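Hi Séverine,

You asked for something you could read over a cup of coffee and pass along to the rest of the Roussel board, so I'm skipping the big template this time and just telling you how August went. Loïc has the spreadsheet if anybody wants the gory version.

The short of it: we finished the month with 1469 recorded demonstrations in the Praketti set, and 652 of those are new since my last note to you. I'd hoped for more, but we lost a good chunk of the month to a timing problem (more on that in a minute) and I'm pretty happy with where we landed. Each one is a person driving the arms by remote through a single tidy-up task, start to finish, with the joint positions and the video saved together so the model can learn from both.

About that timing problem. Eugénie was checking a batch before training and saw that the grippers were closing a hair before the video showed them closing. It was small enough that I'd looked at the same clips and missed it completely! We traced it to the recording computer at Endthorpe, which had been drifting off the clock the arms use. Chun-hung rewrote the sync step, we pulled the affected clips out of the set, and the total I gave you above is without them. He also put in a check that runs before every session and refuses to record if the clocks disagree. It has already annoyed me twice, so it works.

Operators are the other half of the story. We have 2 trained people at Zaltham now, and their styles are really different. Sławomir is smooth and slow and almost never bumps anything. Chun-hung goes fast, overshoots, and fixes it on the way. At first I wanted everyone to drive like Sławomir, but the first training run on his clips alone gave us a policy that froze up whenever a grasp was a little off. Mixing in the messier ones helped a lot, so I've stopped nagging people about it.

Most of the new recordings are the bottle task, bottles on the table going into the bin. We change how they lie between takes: angles, spacing, which way the neck points.
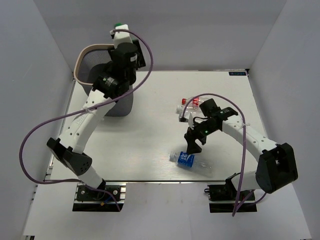 Clear plastic is still our hardest material. The model does fine when there's a nice loud label to lock onto and gets shaky when the label is turned away or missing, so I'd like the next batch to lean heavily on bare bottles. I'd also like more takes where both arms are busy at once, because right now one tends to wait politely while the other works, and the model has picked up that habit too.

On money, we're inside the budget you approved. The one thing I'd ask for is permission to move what's left of the travel line over to operator hours. Eugénie's trip got canceled and I would much rather spend it on recording time. If that needs a form, send it my way and I'll fill it out the same day.

Next up is a proper test of the policy on bottles it hasn't seen, run at Endthorpe by Loïc, who hasn't recorded any of the clips himself. I'll send you his numbers when I have them, good or bad.

Talk soon!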